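Teaching by hand vs. teleop for fixture tasks -- what are you all doing?
Forum > Arms and Grippers > Teaching and Demos

plorkfan_dee
December 20, 2023
OK so I finally have the Plorko arm running and I'm giddy. First project is getting it to find and grip household hardware: rails, knobs, cabinet pulls. Right now I grab the arm and walk it through the motion, and it plays back beautifully as long as nothing moves. Shift the part by a finger's width and it pinches air. Should I be switching to a leader arm, or do I just need more demos? I have 344 so far, all by hand.

mossgate
Leader arm, no question. When you push the arm around yourself, your hands and sleeves end up in the wrist view. Then you run it for real and the hands are gone, and the policy has never seen that. I threw out 700 demos over this and I'm still sore.

tworivet
Disagree with mossgate a little. Hand guiding is great for contact! You feel the rail touch the fingers and you ease off. With a cheap leader arm you feel nothing and you mash into things. I'd do 200 good ones by hand before buying anything.

mossgate
If you watch the wrist feed while you drive you don't mash into things. It takes practice, that's all.

tworivet
It takes practice and a spare set of fingertips lol

Lucía Sarmiento
Jumping in as I've been deep in this since September and it's the most fun I've had in years. I do both. Hand guiding for the first day with a new part, so I learn where the tricky bit is, then the leader arm for everything I train on. My leader is a Bassi kit with one joint I had to reprint, and it's fine.

Dee, on your pinching-air problem: are you starting every demo from the same pose? I was. Once I began each one from somewhere different -- high, off to the right, fingers turned a bit -- it got so much better at finding the bar. The approach is where I slow way down.

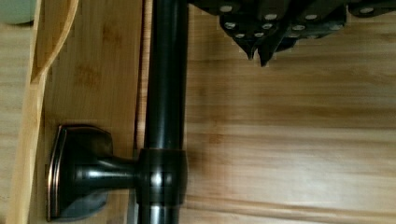 I also stop pushing forward once the fingers are level with the part, and do the sideways move as its own little step. If I blend the two I clip the collar on the way in, and then the demo is junk and I delete it on the spot. Shiny dark finishes were hard for me at first too, so I record some with the lamp on and some with it off.

plorkfan_dee
Same pose every time, yep. Guilty. Trying this tonight!!

hexnut_jo
Does anybody keep the bad ones? The Milau people on the other board say leave in a few misses with a recovery.

Lucía Sarmiento
A miss where I back off and try again, I keep. A crash, never.

mossgate
^ same

tworivet
Fine, I'll look at leader arms. Is the Vendby one any good or does it sag like the old one did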